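Clasitmont selecciona operario/a de clasificación y preparación de artículos domésticos para su sala Narus. Jornada parcial, 22 horas semanales, turno de mañana. Contrato de seis meses, prorrogable.

Funciones:
Separar calzado de goma, prendas textiles y objetos pequeños.
Registrar cada artículo en el sistema Meridel.
Despejar las mesas al cierre del turno, con las tapas pasacables accesibles. 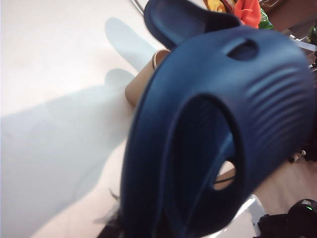
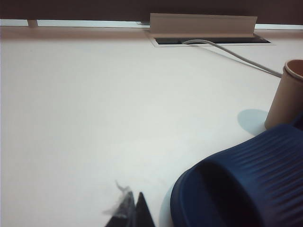
Requisitos: manejo básico de hoja de cálculo, capacidad para trabajar de pie y español hablado. Se valora experiencia en almacén o lavandería. El lote inicial consta de 288 referencias; el inventario completo, de 3000. Formación interna retribuida de 30 horas.

Incorporación en agosto. Enviar currículum a la atención de Glenys Dunstan, indicando «Narus» en el asunto. Responsable del puesto: Valter Gouveia.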